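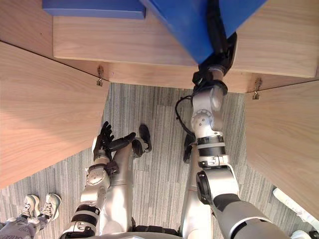 Imelda Castillo thinks you should never put anything on a step that you wouldn't want to tread on. She wrote that on a postcard to me in October, after I'd confessed in these pages to keeping my spare blankets, two board games and a bread maker on the lowest shelf in the house, and I've been arguing with her in my head ever since.

Because I love a low shelf! I grew up in a flat in Cenard where everything worth having was kept above the wardrobes, and you needed a chair, a grown-up and a free afternoon to get at any of it. So when I got a place of my own I went the other way. Low, wide, open, pale wood if I could get it. I like to come in with my arms full and simply put things down.

The trouble (and Imelda has me here) is that putting things down is so easy that you go on doing it. My own shelf is a long one from Bansal, bought second-hand for 40 pounds and carried home on two buses with a change at Wuserura. For a month it was beautiful. Then came the post, and the gloves, and a bag of things for the charity shop that stayed so long it started to feel like one of the family.

What saved it was blue. I'd been reading about people who sort by colour and I'd always thought it sounded exhausting, but I had a voucher for Drisum and they had a whole wall of blue storage boxes, so in I went. The rule I made on the bus home was that if a thing didn't go in a blue box it didn't go on the shelf. The bread maker now lives with my sister, who bakes.

Blue on light wood is a lovely thing to walk in on, by the way. It makes the grain look warmer. I tried one grey box for contrast and it just looked like a box of bills, and it was, so that went upstairs.
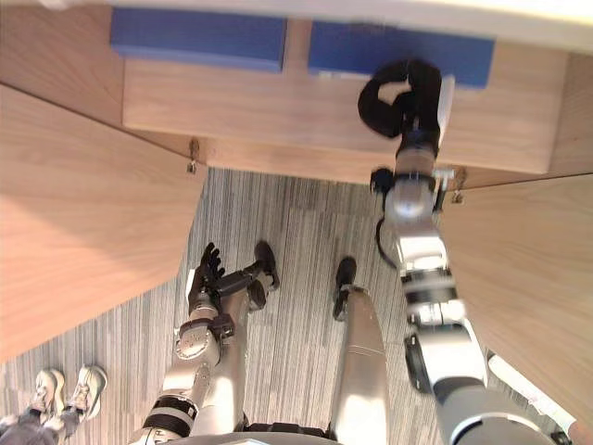
Blue against pale wood, with a striped grey carpet below.

The other thing I've learned is to leave a gap. Push everything up tight and you can't get your fingers round the one you want, so you drag it out by a corner and its neighbour comes too – then the whole lot is crooked and you walk past it tutting for a week. A little space between each and you can lift one out properly. Keep the heavy things towards the back. I keep candles and string at the front, and the tin of buttons, which I've moved house with four times and never once sewn from.

Carpet matters more than you'd think, too. Mine is striped, and I line the shelf up with the stripes when I hoover, and if I've knocked it I can tell straight away. I'm sure there are better uses for an eye.

I wrote back to Imelda on Thu 10 April, a bit late I admit, and told her all this over both sides of a card. Her answer came by return. She still wouldn't put a box on a step, she said, but she wanted to know whether Drisum did the blue ones with lids.

They do, Imelda. Second aisle, bottom shelf.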